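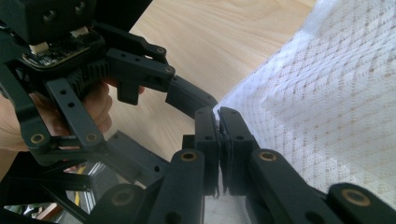

最后修改：12月，晚上11点多（第2版）

**课程报告：明星家事类新闻的标题和正文差多少**

选题是娱乐新闻。只看“家人”这一类：认亲、离婚、兄弟姐妹吵架、谁没去谁的婚礼。恋情不算，太多了，做不完。

**材料**

从两个娱乐站抓的，Padano 和 Stideck。去重以后剩334条。本来想加上 Akyol，但它的旧稿要登陆才能看，放弃。时间范围是一个学期，寒假的没要。

**怎么做的**

每条记三样东西：标题里的说法，正文里谁说的，有没有原话。原话指带引号并且写明是谁在哪里说的。“据知情人士”单独算一类，不并进原话。

编码表一开始有9个类别，试了一轮太细，“疑似不和”和“关系紧张”根本分不开，合并了。合并之后前面编过的全部重来，花了一个周末。表格放在 Futelell 共享文件夹，文件名带“新”的那个才是对的。

**结果（先写要点，图表后补）**

- 标题用“曝”“疑”开头的，正文大多没有当事人原话。
- 同一件事两个站都发，标题语气 Stideck 更重，正文差别不大，有几篇连错别字都一样，应该是同一份通稿。
- 认亲类最特别：标题写“首次见面”，正文经常一半在讲新专辑或者新剧。
- 澄清稿很短。原稿平均700字左右，澄清常常就两三句，而且不放首页。

**问题**

只有两个站，不能代表整个行业。编码是一个人做的，没有算信度，老师中期时提过，来不及补了。评论区没分析。有些稿子后来改过标题，抓到的是哪一版不清楚，这个对结论有影响，影响多大不知到。

“知情人士”那类还想再拆：经纪公司放的话，和记者自己写的，读起来不一样，但没找到可靠的判断办法。先放着。

**还没做完的**

图表编号要统一。附录的标题清单按时间排，现在是乱的。参考文献格式按学院模板改，还差最后一页。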